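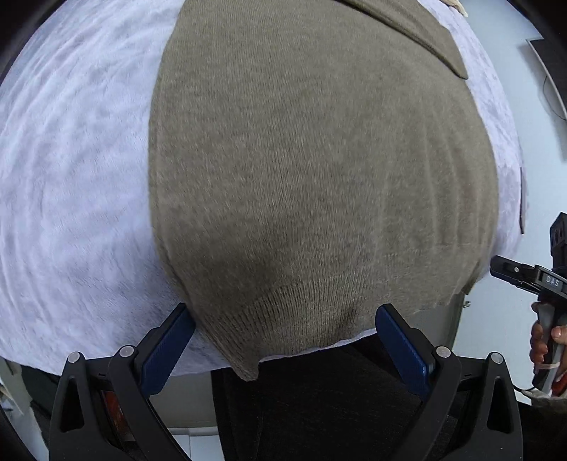
House rules for handheld gripper work, second go

Wed 18 May. Writing this quickly before I forget what we agreed, tea going cold next to me. The first version of these rules was a page and a half of me being cross. Ljubica read it and said it sounded like a swimming pool sign. Fair. So, again, shorter, and with less shouting.

Background for anyone new to this blog - we're doing folding and tidying, mostly knitwear, with handheld grippers, one in each hand. Demonstrations for the Plarkach project. Clothes are horrible to work with. A block of wood has a shape. A brown jumper in a heap has whatever shape it fancies, and it has a different one by the time you've let go of it.

What we had before was everybody doing it their own way. Sille folds like she's working in a shop. I fold like I'm late for a train. Hòa pinches everything at the corner, very delicate, and Raymonde goes in from the side and scoops. All fine at home. Not fine if you want to learn something from the recordings later and every one of them disagrees about what a good grasp is.

So. The rules.

Where to grab

Hem first, always, if you can find it. The ribbed band is the best bit of a jumper to hold. Tighter knit, proper edge, and it tells you which way up the thing is. If a corner of the hem is sticking out, go for that. One finger either side, then close.

Not the middle of the body. I know it's right there. You get a fistful of loose knit, the rest slides, and you've stretched it. Amra's been keeping a pile of the ones we've stretched and it's a sad pile.

Never a tassel or fringe. Never a loose thread. Never a label.

How hard

Close until it stops slipping and then leave it. That's the rule. We did try writing a number down for this and gave up, a thick jumper and a thin one want completely different things and the trigger on the left hand one is stiffer anyway.

If you can see the knit going pale or pulling into lines round the pads, too hard. Open, start that grasp again. Don't wiggle it, wiggling is how the Gautier cardigan went.

Two hands

This was the argument. Sille wanted both grippers on the garment before anything moves. Raymonde said that's silly, half the time the second hand has nothing to hold yet. We landed here: one hand takes hold, the other waits nearby and open, off the cloth. Then it comes in. No hovering over the top of the garment in between, you block your own view and you block the recording's view as well.

Don't pass through the other hand's space. If you have to cross arms you've started from the wrong side, put it down and walk round.

Speed

Slower than you want to. Not slow motion! Hòa went through a phase of moving like an astronaut and those takes were useless too. Normal careful speed, the way you'd put a sleeping cat on a chair.

Mistakes

Keep them in. Drop it, pick it up again, carry on. This is the one I've changed my mind about most. I used to bin any take with a drop in it, and then there was nothing anywhere that showed how you get out of trouble, only perfect folds, and you can't learn recovery from perfect folds.

But mark it. In the log sheet, column 4, put an R for recovered or an S for stopped. Not a smiley face. Somebody has been putting smiley faces.

Two goes at recovering, then stop and reset. After that you're just annoyed and it shows in your hands.

Cables and straps

Boring, but it's the one that will break somthing. Cable goes behind your wrist and away from the cloth. Not over the top of the garment, not looped round a table leg. Check before every take, both sides. Wrist strap on if your gripper has one.

The pads

Wipe them at the start of the session and again at the break. Wool fluff builds up and the grip changes without you noticing. Dry cloth. No sprays - the Geltura wipes leave a film, we've stopped buying them.

Check the screws in the linkages while you're at it. Finger tight is not tight. If a finger has any side to side play, put the gripper down and tell me, please don't just compensate for it, because you'll get good at compensating and then we've got an afternoon of recordings of a loose finger.

Starting positions

Mix them up. Really mix them. Don't lay the jumper out nicely and then give it a little ruffle, I've watched the takes, it's the same ruffle. Lift it high, drop it, leave it where it lands. If the hem's underneath then the hem's underneath.

Change what it's lying on as well. Plush blanket, bare table, folded towel. Plush is awkward, the knit clings to it a bit, so do some of those early when you're fresh.

Breaks

We were doing some 70 takes in a sitting and the last ones were rubbish. Sore thumbs, snatching at things. New rule is stop when your grip gets snatchy, whatever the count says. Swap with someone. Go outside. Amra is in charge of telling me this applies to me.

Stuff we haven't settled

Buttons. Anything with a hood. Whether left-handers should mirror everything or just do what's comfortable (I say comfortable, Ljubica says mirror, we'll see). Whether turning a sleeve the right way out counts as part of the fold or is its own task with its own name. I think its own task. The Trumport lot treat it as one and their labels are a mess for it, sorry if you're reading.

Also what to do about garments that have been folded so often they've learned it. The grey one practically folds itself now. Retire it? Wash it? Raymonde's taking it home to wash.

I'll look at all this again in August when we've had a proper run at it. If you do this sort of work and your rules are diffrent, put them in the comments, especially if you've cracked hoods.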